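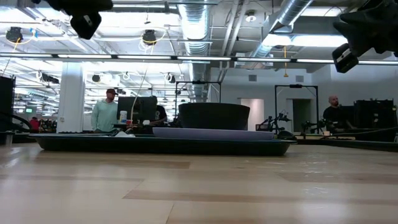

Has anyone had robots brought in at their work, and did your job change much?

Mine went from packing all day to mostly setting things up, clearing jams and keeping an eye on two screens. Same pay until I'd done the training, then a bit more.

aigars_r
Posted Monday
That was pretty much me at Ondlow! I did returns for years (open, check, tray, bin, next one) and now the arms get the boring stuff and I get whatever they can't make sense of. I do miss the chatting though. Eight of us used to stand round one bench and now it's three, and we're all facing different ways.

millie_packs
What happened to the other five??

aigars_r
Two went to dispatch, one retired, two left. Nobody was sacked but they didn't replace anyone either, so make of that what you like.

Sunell77
I'd make quite a lot of it. We had the same talk at our place, all "no job losses", and a year later the night shift was 13 people instead of 21. Call it what you want, that's eight wages gone.

millie_packs
Fair, but my wrists were wrecked by 50. I'd have given them to a robot gladly :)

Sunell77
Not arguing with your wrists! I'm arguing with who gets the money.

ott.s
I'm on the other side of this a bit, I teach the arms at Grīnberga. Ott Sproģis, hello, some of you know me from the old board. The best people we've got came off the floor, they know how a tray wants to be picked up and the engineers don't. But we took on four of them out of a big department, so I won't pretend there's a seat for everyone.

aigars_r
Do they get the engineers' rate?

ott.s
Er, no. 80 per cent of it. It's a sore point and I've said so.

millie_packs
That's a cheek, if they're the ones who know how it's done.

kettle_on
Ours are from Miveo and the thing I hate is the waiting. Before, I was busy and the day flew. Now it's stand there, stand there, beep, sort it out, stand there. I was less tired doing the lifting, I swear.

Sunell77
Ask if you can rotate. We got an hour on, an hour off the cell put in writing in November and it helped a lot.

kettle_on
Ooh, didn't know you could ask for that. Will try my supervisor tomorrow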